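The Trundbridge Coach

November 26, 2021

1. Leaving

Missed the first one. Of course. Stood in the shelter with the bag between my feet and watched its tail lights go round by the chip shop and thought, well, that's that, I'll go home and ring them and say I couldn't make it.

Didn't go home. Forty minutes in the cold, then the second coach, half empty, heater blowing on one ankle only. £34 for the ticket. Return, because you never know, and because singles cost nearly the same anyway, which has always annoyed me.

The letter in my coat pocket. Solicitor's letter, Vasić and something, the something had got wet and run. Your late aunt's effects. I'd read it so often it had gone soft along the folds, like cloth.

I hadn't seen her in eleven years. Put it plainly. She'd sent cards, I'd sent cards, then she sent cards.

2. The road

Rain past Dratura. A lay-by, a burger van with its hatch down, a field with one horse in it facing the wrong way from everything. The woman in front eating crisps one at a time, very slowly, so that every time I thought she'd finished, no.

Tried to remember my aunt's voice. Got the laugh straight off, got the way she said "kettle" as if it was somebody's name. Couldn't get anything else. Tried her saying my name and it came out in my mother's voice. Stopped trying.

What I did have was the summer. August, I was nine, sent to her for the whole month while things at home were sorted out. They weren't sorted out but I got a month of it. She worked mornings at Trinotetti's, the ice cream place on the front, and brought home the broken wafers in a paper bag. We had them with soup. I thought that was how people lived by the sea.

One night she woke me up, must have been gone two, and said put your shoes on. Walked me down to the harbour in my pyjamas to look at the boats going out. All those lamps. She didn't say a word about it, then or after. Bought me a tea from the men's hut and carried the cup back for me when my hands got tired.

I told my mother and there was a row over the phone. I wasn't sent again.

That was my fault then, I thought, at nine. On the coach at forty-three I found I still thought it.

3. The flat

Up two flights, the key stiff. I'd expected, I don't know. Her coat. A smell. But somebody had been in ahead of me and been kind, or efficient, and most of it was in boxes along the wall with the tape already on. 817 written on the top one in marker pen. Some storage number. Not even her name.

Carpet lighter where the settee had stood. The window she used to lean out of to shout at gulls. I opened it and then coudn't think what to shout.

So I went round opening things instead. Doors, drawers, whatever had a handle. It's what you do in a dead person's rooms, I've found out, you look in everything twice, as if they might of been somewhere small all along.
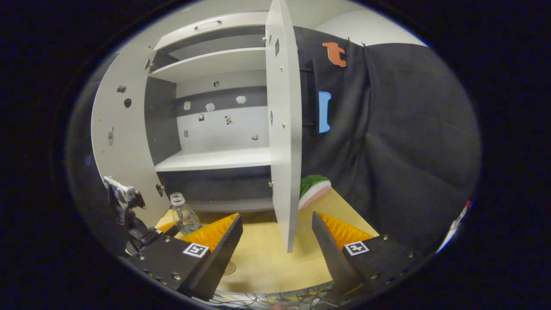 4. The tin

It was under the sink in the end, behind the bleach. Shortbread tin, Scottie dog on the lid, rust round the rim. Heavy when I lifted it. I sat down on the lino with my coat on.

Money. Rolled up in elastic bands that snapped as soon as I touched them. I did it in piles on the floor, tens and twenties, some of them the old paper ones you can't spend any more. £1,260. And under that the cards. Mine. All the ones I'd sent, birthday, Christmas, a get well soon from the time with her hip. Tied up in string with a proper bow.

And under that a bit of blue lined paper, folded in four. Her writing, big loops, leaning over backwards.

For the boats, it said. When she comes.

No date on it. Could have been last year's, could have been thirty years old. The creases were brown.

I read it and the fridge wasn't on and there was no clock and I could hear next door's telly, a quiz, people clapping.

5. Down there

Rang the solicitor's from the street. Got the machine. Said I'd taken a tin and I'd sign for it, whatever they wanted, and then I couldn't think how to finish the message so I said thank you, twice.

Trinotetti's was shut for the winter. Chairs stacked up inside. I looked through the glass for a bit.

Last coach back was at ten past six. I had it written on my hand. At six I was on the harbour wall with the tin in a carrier bag, asking a man in yellow waterproofs what time they went out these days.

Depends on the tide, he said. Three, half three. Why, you after fish?

No, I said. Just to look.

He thought about that. There's a hut, he said. Does tea. It's not nice tea.

Ten past six. Heard it go, up on the top road, changing down for the hill. I had on the wrong shoes and no gloves. I went to see about the hut.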